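Ticket 53: Recipe cards print with the second page empty
Product: Treststead label and card printing, desktop version
Opened by: Vlasta Kelmendi, Mosberg kitchen studio
Assigned to: Costel Papadopoulos
Status: Waiting for customer

Vlasta Kelmendi, 9:10
Hello. Since the August update our recipe cards do not print correctly. Page 1 is good. Page 2 comes out of the printer completely white, although in the preview I can see the text on it. I tried two printers and the result is the same. I have also restarted the computer and installed the program again. The cards without a background picture print well, both pages.

Costel Papadopoulos, 9:42
Thank you for the clear report. Could you please tell me the paper size and what is chosen under "Page fill"?

Vlasta Kelmendi, 10:05
Paper is A5, Page fill is "Stretch to edges".

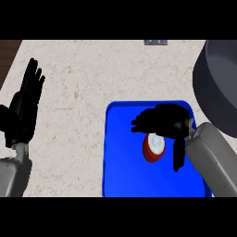 The text on page 2 is set to "Automatic color", and I did not change this setting after the update. On page 1 I chose dark green by hand, many months ago. My colleague Signe Dalsgaard thinks the program now takes the color from the background, and this would explain a lot, because the marble is pale beige and white letters would disappear on it. But then I do not understand why also the background is missing on page 2. Is it possible that these are two different errors?

Costel Papadopoulos, 11:20
Yes, I believe they are two. I could repeat the missing background here with A5 and "Stretch to edges". With "Fit to page" it prints. For the text, please open Card, then Text, and choose black for page 2. Save the card under a new name before you print.

Vlasta Kelmendi, 13:30
I did both steps. Page 2 now has background and black text. One problem stays: when I print 16 cards in one job, the last 8 have again the old setting. If I send them as two jobs, all are correct.

Costel Papadopoulos, 14:15
I have passed this to Sumeya Moges, who works on the print queue. Please send the file print.log from the long job, and keep printing in two jobs until we answer.

Vlasta Kelmendi, 14:50
The log is attached. I will print the rest tomorrow morning in small jobs.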